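Opinion | Rights and Justice

Every July the Prirncombe Prize for Civil Courage goes to a lawyer, a journalist or a union organiser who has been locked up, followed or struck off for doing their job. There is a dinner. There is a citation, read aloud by somebody from a government that would like to be seen standing next to bravery. Then the winner goes home, if home will have them, and the rest of us feel that something has been done.

I used to think these prizes were harmless at worst. I am less sure now.

The argument for them is always the same: a well-known prisoner is a safer prisoner. Put a name in the papers and the jailers will think twice. It sounds right, and I would like it to be right. But when I ask for the evidence I am given stories, and the stories are nearly always about people who came out. Those who were treated worse after the applause don't get invited back to speak.

Rosenthal, the small trust that runs the prize, has handed out 10 of them. It says in its own yearly report that it sent 2,304 letters to embassies on behalf of past winners and received 58 replies. The report calls this "engagement". I would call it being ignored, with a few polite exceptions. I would also like to know what the 58 said. The report doesn't tell us, and when I wrote to ask, I was sent another copy of the report.

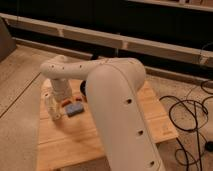

Nadja Kuster thinks I have this the wrong way round. Her view is that a prize was never meant to open a cell door, and that judging it by replies from embassies is like judging a funeral by whether the dead get up. What it gives, she told me, is a record: a date, a name and a charge, written down outside the country where all three can be made to vanish. She also said that families ask for the publicity more often than outsiders suppose, and that it is a bit rich for a columnist to decide on their behalf that they would be better off without it.

I take the last point. If a family asks for noise, they should get it. My trouble is with the cases where they weren't asked, or were asked over a bad phone line by someone who had already booked the hall. Rosenthal says it always seeks consent "where practicable". That is a very roomy phrase.

Then there is the money. The winner gets 3,000 pounds, which in some countries can't be banked without inviting a charge of taking foreign funds. The trust must know this. A lawyer who has lost her licence needs rent, school fees and somebody to take over her files – dull things, paid quietly and for years. I have yet to see a minister turn up to have his picture taken beside a standing order.

I would start by asking the governments that clap loudest how many visas they gave to past winners and their children. If the answer is a good one, they should be glad to print it on the back of the menu.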